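Notebook – triage note sorter, September

Started 8:40. Cameron had left the overnight run going on the shared machine and it finished at some point before I got in. The log is in the usual folder under his initials.

What we are doing this week: checking whether the sorter puts nurse line call notes in the right urgency group when the note is short. Long notes have been fine since the summer. The short ones (two lines or less, lots of abbreviations) are where Elínborg found the trouble when she read through the Rilten clinic set.

Set used: 1,010 notes from Rilten, names and dates stripped by Struan before they reached us. Of those, 447 count as short by our rule. I left the rule alone even though Ross wants it changed to go by words instead of lines. We can argue that after this round.

Run 1. Old settings, all notes. Nothing new here, same pattern as last time. Short notes get pushed up to "same day" far too often. Chest words do it every time. "No chest pain" in a four-word note still goes up a group.

Run 2. Cameron's change, where the caller's reason for the call is read together with the note. Better on the chest words. Worse on medicine refills, which I did not expect. A refill request with the word "out" in it ("out of inhaler") now lands in the routine pile. That is the wrong direction to be wrong in. I would take the old behavior over this one if those were the only two choices.

Run 3. Same as run 2 but with Livonum's word list loaded first. Crashed on load. The list has two entries with a stray tab in them. Fixed by hand, saved as a new copy, did not touch the original. Ran all right after that. The inhaler notes went back up where they belong. Have not read the rest closely.

Reading by hand: Elínborg and I each took the same 300 short notes and marked them without looking at the sorter's answer. She used to work a nurse line and she is a lot faster than I am. We disagree mostly on fever in small children, where I mark higher than she does. We talked it over after lunch and kept both sets of marks. Alasdair will be the third reader on the ones that differ.

One thing she raised that I want written down: some of the short notes are short since the nurse already transferred the call. The note is a stub. The real record is in another system we do not get. The sorter should probably not be giving those any group at all. Asked Struan if the transfer flag can come across with the export. He thinks so but has to ask Kordestani, who run the phone side.

Durner sent their comments on the draft protocol. Mostly wording. They want "urgency" changed to "priority" throughout. Fine by me. They also ask who at the clinic sees the output during the test period – the answer is no one, and it should say so on page one. Ross to edit.

To do
Send the disagreements to Alasdair, no sorter answers attached
Tell Livonum about the two bad entries
Rerun 2 and 3 with the same seed, I forgot to set it on 3
Read the run 3 refills one by one
Ask Struan again about the flag
Clear the old runs off the shared drive, it is nearly full
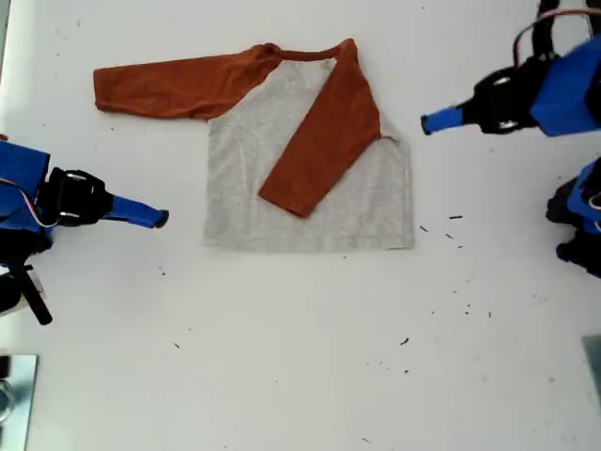
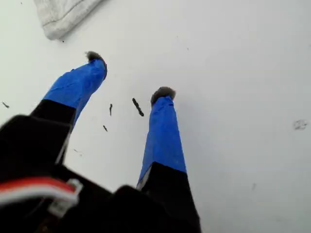
Shirt on the white tabletop (first); gripper fingers, blue tape on the left one (second).

Stopped 5:15. Run 2 is going again with the seed set, please leave the machine on.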